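# Ukow bench notes – cup handling at the Brirum packing room

These notes go together with the recordings of the small arm at bench 4. They are written for the people who work beside it, and for anybody who wants to use the recordings later. I am Apostolos Kontogiannis and I look after the files.

## What the work is

Red pieces and paper cups are handled on a plain light table. Before the arm came, this was done by hand by the whole shift. 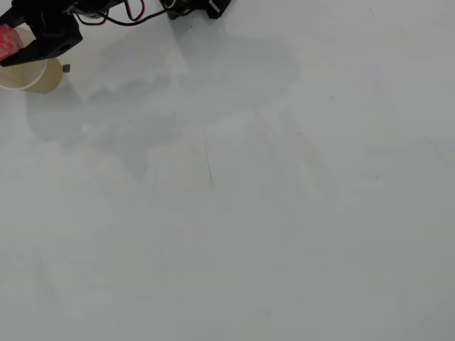 Comfort Abubakari worked at this bench for three years and she wrote the first rules for it. Her day is different now. She prepares the cups, she watches, and she decides when a run must be repeated. She told me that her wrists are better but the morning is longer – there is less talking when you must watch.

## What changed for the shift

- Two people per shift stay at the bench, before it was four.
- The others moved to labels and returns. No one lost hours.
- Everybody on the shift can stop the arm, and does not need to ask first.
- Notes on each run are written by the person who watched it, in their own words.
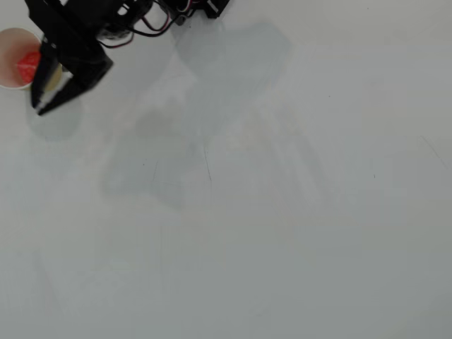 ## Known limits

The table has fine marks and small specks. We did not clean them out of the recordings. Shadows of the arm are also left as they are. Please do not use the run notes to compare workers with each other; this was agreed with the shift in March.

## Comments

**Sobia Khokhar:** Can the notes be kept on paper also? Not all of us like the tablet.

**Usman Gilani:** Second this. And please put the stop rule at the top of the page.

**Rafferty Yazzie:** Labels is fine, but I would like to have a turn at the bench every month.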